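Stundale Creek Pipeline Opposition Group
Minutes of the regular meeting, July 7, 2025

I took notes again, so you get them in my words. If I got something wrong, tell me and I'll fix it before these go up for good. We started a little late because the back door was locked and half of us were standing at it.

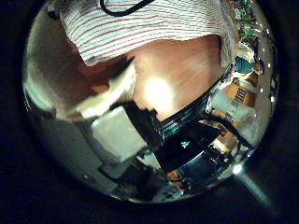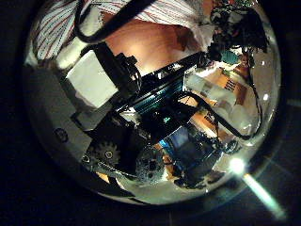
First up was the permit. Karkow has asked the state for another extension on the creek crossing, and the public comment window closes in 48 days. We all agreed (loudly!) that form letters are fine but letters in your own words are better, so please write about your well, your hayfield, your kid's swimming hole, whatever it is. I'll put the mailing address on the sign-in table next time and in the newsletter before that.

Then the petition. We have 4,000 signatures, which made the whole room clap, me included. There was a long back and forth over whether to hand them in now or hold them for the October hearing. One side said the state needs to see the number early. The other side said a stack of paper handed over in July gets forgotten by fall. We voted to hold them and keep collecting at the Pickering farmers market. Two people voted no and asked for that to be in the minutes, so there it is.

Water testing. The new round of samples from below the Brorska road bridge went to the lab last week and we don't have results yet. Somebody asked if we could post last year's numbers in the meantime. I said I'd rather wait and put them side by side, and that seemed okay with everyone. We need two more people for the upstream site – it's a steep walk down and you will want real boots.

The march. Route is still from the Pickering library to the Karkow field office, sidewalks only until we hear back on the street permit. Training for marshals will be before the next meeting, same room. We talked for quite a while about people who want to block the access road. The group as a whole did not take a position on that tonight. Several of us said we would support anyone who got arrested, and several said they were worried about losing the farm families who have only just started coming. I thought it was a good talk even though it got a bit hot. We'll put it first on the agenda next month so we aren't doing it when everyone wants to go home.

Landowners. There are 4 families on the Stundale side who still haven't signed an easement. They asked us not to share which ones, so please don't guess out loud at the diner. The legal clinic is willing to look over any letter from Karkow at no charge. Bring the envelope too, they want the postmark.

Odds and ends: yard signs are in and they're heavier than the last ones. The banner still needs grommets. Whoever borrowed the folding canopy, we'd love it back before the market.

We wrapped up after the sign-up sheets went around. Next meeting is the first Monday of the month, front door this time.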